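From the Pantry Shelf

Giving Up the Afternoon Soda (Mostly)

by Judite Marinho

When I wrote in March that I was going to try to get through the spring without my three o'clock soda, I did not expect to hear from so many of you. My mailbox at the Uvel Street office filled up, and I am still working my way through the cards and the recipes, some of them in handwriting so lovely that I have pinned them over my desk. Thank you, all of you, and my apologies to anyone who is still waiting on an answer. I am slow, but I do get there!

I should say first that I never set out to become a person who talks about beverages. I grew up in a house where there was coffee in the morning, water at supper, and a glass bottle of something sweet if a cousin got married. The soda habit came later, when I was working the switchboard at Nirton and the machine in the hallway was the only reason any of us ever stood up. You put in your coins, you heard that wonderful clunk, and for a few minutes you were not at the switchboard. I think a good half of what I loved was the walk down the hallway, and it took me a great many years to notice.

So that was the first thing I changed. At three o'clock I put on my shoes and go out, even if it is only as far as the Pindano bakery and back, and I let myself look in the window. (I do not always only look.) When I come home I am thirsty in the plain old-fashioned way, and a glass of cold water tastes very good indeed. My neighbor Getsemaní Bermúdez comes along when her knee allows it, and the two of us go at a pace that would embarrass a turtle, but we have covered every subject under the sun and several that are none of our business.

The second change was to have something else ready in the refrigerator. If you have to start slicing and boiling when you are already longing for a treat, you will reach for the easy thing every time, or I will, anyway. Getsemaní makes a hibiscus tea that her mother used to make, and she has kindly let me share it. It is a beautiful deep color, tart enough to wake you up, and it keeps for several days in a covered pitcher. Mine did stain a dish towel that I was fond of, so use an old one.

Getsemaní's Hibiscus Cooler

Half a cup of dried hibiscus flowers
Six cups of water
One cinnamon stick
Three thin slices of fresh ginger
Two or three tablespoons of honey
The juice of one lime

Bring the water to a boil with the cinnamon and the ginger, then turn off the heat and stir in the flowers. Cover the pot and leave it alone for twenty minutes. Strain it into a pitcher, add the honey while it is still warm, and stir until you can't feel any on the bottom. Let it cool before the lime goes in. Serve over plenty of ice. Getsemaní likes hers with a splash of sparkling water and I like mine with two splashes.

Several of you asked about the dried flowers and where to find them. The Azar market carries them in the aisle with the dried chiles and the bay leaves, in clear bags, and they will order a bigger bag if you ask at the counter. Please do check with your doctor first if you take blood pressure medicine. One of our readers wrote to say that her pharmacist had told her to go easy on hibiscus, and I was very glad she passed it along.

Now for the question I got more than any other, and it was usually asked a little sheepishly: do I ever have a real one anymore? Yes, I certainly do. I have one when we go to the ball field, and I had one on my birthday, very cold, with salted peanuts, and I enjoyed every drop. I buy them singly now. A case in the garage calls to me through the wall, whereas one can is a thing I have to go and choose, and I generally have to want it quite a bit before I will find my purse and my keys. The slim cans have been a help too, being a smaller drink to begin with, and I pour mine into one of my mother's little glasses so that it feels like company has come.
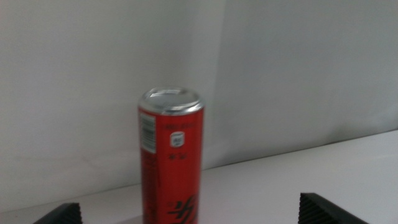
Vol. 153, No. 4 | Page 12

A few of your own ideas, before I run out of room. One gentleman freezes orange juice in ice cube trays and drops two cubes into plain seltzer, and I tried it and have made it four times since. A retired school nurse keeps cucumber and mint in her water and says her grandchildren call it "fancy water" and ask for it by name. And a lady who signed herself only "Still Trying" wrote that she had gone back to her old habit over the summer, when things were hard at home, and felt foolish about it. Dear Still Trying, please don't. I went back twice myself. The second time lasted most of a month. You just start up again on some ordinary afternoon, and it counts exactly as much as it did before.

As for whether I feel any different, I sleep better, and I have stopped getting that droopy feeling before supper that used to send me to the cookie jar. My dentist was pleased and said so twice. I can't claim much beyond that, and I wouldn't trust me if I did.

Next time I would like to talk about soup, and particularly about what to do with the end of the celery, which has been going soft in my refrigerator for as long as I have had a refrigerator. If you have a good answer, send it along to me at the usual address, and do put your name on it so that I can give you the credit. Cards that reach the office by the time the next issue is being laid out will go in first, and the rest I will save for the winter.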